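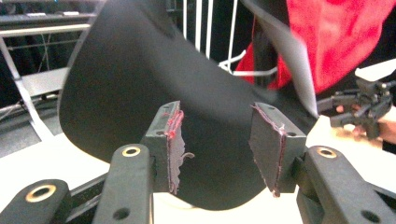
Is it better to teach a robot with your own hands or to drive it by remote control?

With your own hands, for most jobs involving cloth, using a gripper you can hold. Remote control still earns its place when the robot's arms have to reach somewhere yours would cheat.

I've had this argument so many times now that I may as well write my side of it down. I spent last winter on the remote control side of the fence and I've since climbed over, and people who knew me then keep asking what happened. Mostly laundry happened.

The project was called Bramik, and the job was folding. T-shirts first, then trousers, then whatever was in the basket. We started with a remote setup from a small firm called Zostier, and I was very fond of it. You sit in a chair, you move two little arms in front of you, and the two big arms across the room do what you do. The first time I picked up a sock with it I made a noise I'm glad wasn't recorded. If you ever get a go on one, take it!

But then you do it all day. There's a tiny lag, and you can't feel a thing. When I fold a shirt at home I'm not looking at my fingertips at all. I know I've got one layer instead of two by the way it slides. In the chair I was squinting at a screen trying to work out if I had one layer or two, and guessing, and then going back in for another grab. My best morning in the chair was 18 usable shirts. Eighteen! My mother would have done that before the kettle boiled.

And here is what really bothered me once I'd noticed it: every one of those guesses went into the training data. The robot was learning from me, and what I was showing it was somebody nervous. It would come down to the cloth, stop, back off a bit, come down again. We all thought there was something wrong with the model until Gülizar Avcı watched one of my sessions next to one of the robot's attempts and said, "That's just you." She was right, it was my hesitation, down to the little sideways wobble before the pinch.

So we switched to hand-held grippers. You hold one in each hand, squeeze to close, and do the job standing at the table like a normal person. I did 61 shirts the first full morning and I was chatting the whole time. A lot of them were ugly folds, I'll admit, but they were confident ugly folds, and the movements had a flow to them that I never once managed from the chair. You feel the tug of the fabric come through the handle. Not as well as with bare fingers, nowhere near, but enough to know when you've lost a corner.

Now, the case against, and I do think it's a decent one. Barbara Głowacki makes it better than I can (she has been driving remote rigs for years and is much, much better at it than me, which may be part of why we disagree). Her point is that a person holding a gripper will do things the robot's arm can't. You lean. You step around the corner of the table. You twist your wrist in a way that would have a robot arm folding up on itself. You collect a beautiful demonstration, and then the robot tries to follow it and runs out of elbow. With remote control that can't sneak past you, as the arm simply won't go there, and you find out on the spot.

She's right about that and it has cost us. By August we had 3,028 recordings done by hand, and when we ran a check on which ones the arms could reach, we had to throw out a painful number of the trouser folds. I'd been doing a big lovely sweep over to the left with my whole body behind it. I was proud of that sweep. Gone, the lot of it.

Where I part ways with Barbara is on what you do next. She'd say go back to the chair. I'd say put tape on the floor and keep your feet on it! Which is what we did. You stand where the robot stands, you keep your elbows in, and if you need to lean then you've picked the wrong grab. It took me a week to stop cheating, and it's a bit like learning to cook in someone else's tiny kitchen, but after that nearly everything I recorded was something the arms could do. A bad habit in my feet is a lot easier to fix than a missing sense of touch.

There's another thing that I don't see talked about much, and that's who gets to do the teaching. The remote rig took days to learn. I'd sit someone new in it and they would be stiff and worried and want out by lunch. With the grippers, we had four people come over from Drermont, which runs a commercial laundry, and they were showing me up within the hour. They know cloth. One of them picks up a fitted sheet in a way I'd never seen (you start from the inside of the corner, which felt backwards to me, and I still fumble it). None of that would have come through the remote setup, where all their attention would have gone on steering. If you want a robot to learn from people who are good at a job, I think you have to let them do the job in something close to the usual way.

I'd also put in a word for the boring side of it. Hand-held grippers take a beating. Pads wear, bits loosen, and you need to look them over more often than you'd think, especially before a long session. Barbara likes to bring this up. But I'd take a morning of fussing with screws over a morning in the chair, and when a gripper is out of action you pick up the other pair and carry on, whereas when the Zostier rig was down we all went home.

I'm not saying pack the remote gear away for good. For heavy things, hot things, anything up high or behind a guard, I'd want to be across the room too. And we still use it for fixing mistakes: the robot gets itself stuck halfway through a sleeve, you take over from the chair, show it the way out and hand it back. It's good at that, and I'm less nervous in it now that I'm only there for a minute at a time.

Bednarek, our next project, is curtains, with hooks and lining and a lot more weight hanging off each pinch. Barbara has already told me I'll be back in the chair within a month. I've told her to bring tape.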